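Old drives after an upgrade: keep as backup or give away?
Forum > Storage and Backup > General

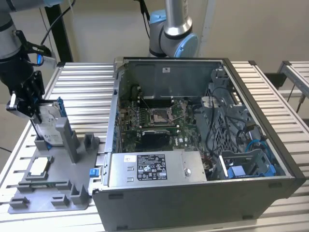
3.5-inch drive with the blue mounting rails still on

posetent wrote:
Good evening to all. I have replaced the disks in my home computer and now I own 6 old 3.5-inch drives. The smallest is 400 GB. My question is if it is reasonable to use them for a second copy of family photos, which I would keep at my sister's apartment in Isley. I would write them one time in March and then only check them once a year.

shenoy_13 wrote:
I would not. How many hours do they have? Please post the SMART values before we discuss anything.

posetent wrote:
The oldest has 239 days of power-on time, the others I must still read. No reallocated sectors on this one.

shenoy_13 wrote:
That is low, I admit. Still, a drive on a shelf can refuse to start after some years. I lost one this way. Buy one new disk and sleep well.

Adonano wrote:
I disagree with shenoy. For a second copy old drives are fine, if the first copy is healthy. A new disk can also die in the first month. Put the same photos on two of the old ones and write down the checksums.

shenoy_13 wrote:
Two bad disks do not make a good one.

Adonano wrote:
They are not bad, he just told you the values.

posetent wrote:
Thank you both. One more thing, should I take off the rails for storage? My antistatic boxes are a little narrow.

Adonano wrote:
Take them off, but keep the screws in a small bag with a label. I did not do it and had to order new ones.

shenoy_13 wrote:
And run a full surface test first. It takes the whole night with the big ones.

posetent wrote:
The test is running now on the first drive. I will write the results tomorrow.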